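Loretta Montoya
Apr 21, 2018

Long thread on wood movement in tabletops. A reader sent me a cracked panel and a list of what they had tried. The fix is arithmetic they could have done in March, before glue-up. I'll go through it in order.

2/ Wood changes width with humidity. It barely changes length. Every problem in this thread comes from fastening a part that moves to a part that doesn't.

3/ Flatsawn boards move more than quartersawn, often close to twice as much across the face. If your top is a mix, use the flatsawn figure for the whole width. You will overestimate a little. Fine.

4/ The calculation: width x change in moisture content (in percentage points) x the coefficient for the species. Coefficients are in any decent wood handbook. Use the tangential column for flatsawn, radial for quartersawn.

5/ The panel I was sent was flatsawn red oak, 267 mm wide at the narrow end and well over twice that at the other. It was screwed tight to a steel frame on both long edges. It split along a glue line at the wide end, where the movement is greatest.

6/ Moisture content is the input people guess at. Don't. Buy a pin meter, take readings at several points on the board, and write them on the underside in pencil. Include the room humidity.
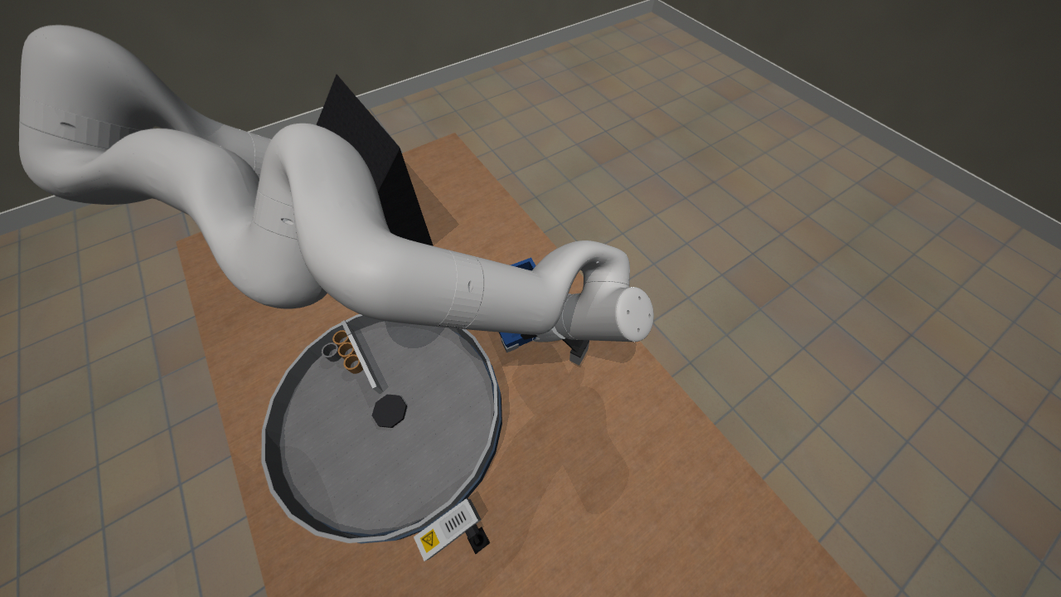
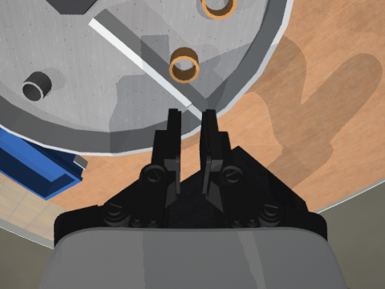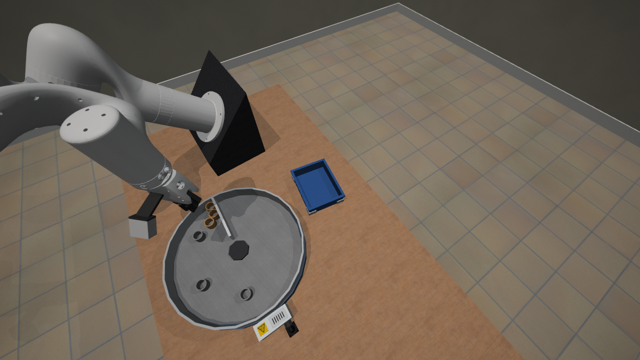
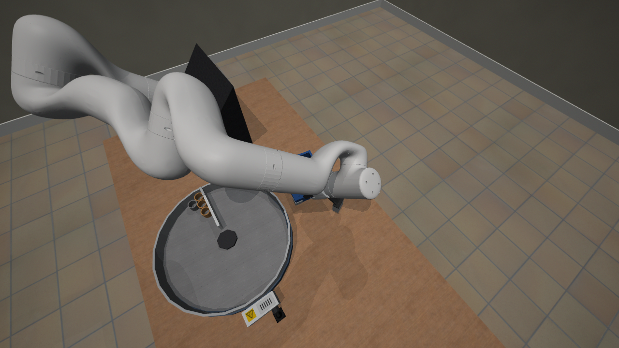 Rasby Bench Notes, vol. 6, no. 6

7/ Fastening. Slotted holes, figure-eight clips or wooden buttons all work. The slot runs across the grain. I still see slots cut along the grain, and those do nothing at all.

8/ Fix the top at the center of its width if you want equal overhang in all seasons. Fix it at the front edge if there's a drawer below and the reveal matters. Leave everything else free to slide.

9/ Breadboard ends: glue the middle tenon only. Pin the outer ones through elongated holes. The end piece will sit proud of the top in one season and shy of it in another. If that bothers you, leave the breadboards off.

10/ Roos Dierckx asked whether finish stops movement. No. Film finishes slow the exchange of moisture. A top finished on one face only will take up moisture faster on the bare face, and it cups. Same number of coats on both sides, including the underside.

11/ Oil is a weaker barrier than varnish. Two coats of oil on the show face and none below is the most common setup I get asked about, usually with a photo of a cupped top attached.

12/ Steel frames. The frame's own expansion over a normal indoor temperature range is too small to matter for furniture. Treat it as fixed and give all the clearance to the wood. A washer under each screw head, snug, not cranked down.

13/ Round tops follow the same rule. They go slightly oval. On a small one you won't see it. On a large one with an inlaid metal band you will, and the band will lift. Plan for a gap or skip the band.

14/ Sheet goods: plywood and MDF move so little in width that you can screw them down. A solid edging strip running the length of a plywood panel can be glued for its full length. A wide solid border with mitered corners opens at the miters.

15/ The Ambrose shop kept a log of some 2,000 readings from its storage racks. The useful part for me was the lag. Thick boards trailed the room by weeks, so a surface reading taken the day after delivery told them very little about the core.

16/ To repair the reader's panel: take it off the frame, let it sit on stickers until the readings settle, rip along the failed glue line, joint both edges, reglue. Then slot the frame before it goes back on. Filling the crack while it's still screwed down will get you a second crack beside the first.

17/ Asked twice already: yes, you can slot existing holes in angle iron with a round file. It's slow. Drill two overlapping holes and file out the waist.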